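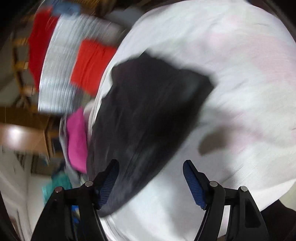 ## Rules for recording laundry tasks with a hand-held gripper

**Posted by Drorkley Home Task Group**

Our group is preparing written rules for operators who record laundry sorting with hand-held grippers. Many recordings include fast turns of the wrist, and the cloth is badly blurred while the fingers stay fairly sharp. Should such recordings be rejected? We also ask whether dark garments should be kept off white ones.

---

**Irkham Standards Desk**

Rejecting a whole recording for one fast turn is not advised. Our practice is as follows:

- Operators hold the gripper still for 2 seconds before the first grasp.
- Turns are made slowly, with the fingers open.
- A recording is repeated only if the grasp itself cannot be made out.
- The pads are checked for lint after every 24 recordings.

Mixed piles are acceptable. A black item on white cloth gives a clear edge, and red, pink and striped pieces next to it are normal for a household. Please do not arrange them by color beforehand – the order in which they fall should be kept.

---

**brusent_ops**

We reject anything blurred. Simpler.

---

**Ren Workshop Office**

The reply from Irkham agrees with our own rules, with one difference. We allow 3 attempts per garment, after which the operator moves on and notes the item in the log. Our log now has over 2323 entries, and blur is marked in a separate column so that reviewers can decide later.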